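How do I get a comment into the comprehensive plan draft?

Lumness
Our town is finally doing a comprehensive plan and I'm thrilled! I went to the open house in September and came home with 31 sticky-note ideas I wish I'd posted (mostly sidewalks, plus the bus loop by the library). The draft is up now and it's huge. Does a written comment still count at this stage, or is it too late to change anything?

Gomcombe
Definitely send it! Ours changed a lot between the draft and the vote. Put the page number and the policy number at the top of each comment, then the wording you'd like to see. I got a crosswalk policy on page 89 rewritten that way, and I was over the moon. Keep it short, too. Our online form cut everything off at 3000 characters.
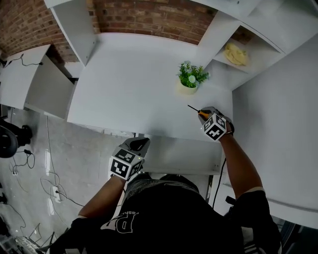 Stosard adds that the future land use map is the part to read first, before any of the chapters, and that map comments should give a street and a cross street. Go to the hearing as well, it's fun!

Szewczyk
call the planning office, they'll tell you the deadline. ours was 5 pm sharp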